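Gear Plate Assembly: Parts and Bench Gallery

Filed under: Workshop > Small Mechanisms > Galleries

The gear plate is the first exercise in the Vindville course on small mechanisms. It is a short job with few parts, and it is done on a covered table so that nothing gets scratched or rolls away. The notes in this gallery were put together by Saron Yimer, with corrections from Fatos Vidmar, who wrote the original bench sheet.

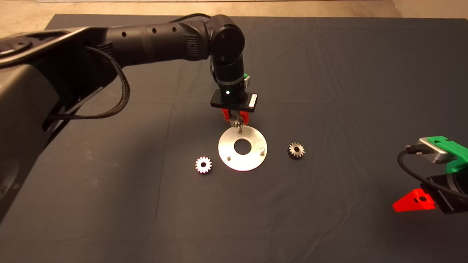 Plate and gears on the cloth

A round silver aluminium plate with a large hole in the middle and two short metal pegs standing up from it. One spur gear lies flat to the left of the plate and a darker one to the right. A third is held just over the work area, with a short shaft showing.

About the plate

The plate stays flat on the table for the whole exercise. Wipe it before you start - fingerprints show up badly on polished metal, and grit under a gear will make it sit at a slight angle. A plate that rocks should be swapped before any gears go on.

About the gears

Lay the gears out on either side of the plate, teeth clear of one another. Pick each one up by the rim or the shaft and check the bore for burrs. A gear with a damaged tooth goes back in the Trometti tray with a tag on it.

Fitting

Lower each gear straight down. If it stops early, lift it off and try again with a slight turn. Do not push. Most of the marked teeth we see come from people forcing the second gear when it has landed tooth to tooth with the first. A small turn of either gear is enough to let them mesh.

Checking

Turn one gear slowly by hand through a full revolution, then back the other way. It should feel the same all the way round. The bench sheet asks for 20 turns before the plate is signed off, and 100 if the gears are new. No oil is used at this stage.

The cloth

A plain dark cloth is best. Small bright parts are easy to find on it, and it can be shaken out at the end of the session. Creases do no harm as long as the plate is level. We wash ours in January and again in the summer.

Page updated 2021-08-01

More galleries
Peixoto hand tools, old and new
Sorting a mixed box of 1000 washers
Curkine bench vice, stripped and cleaned
5 ways to store small springs
Trometti trays and labels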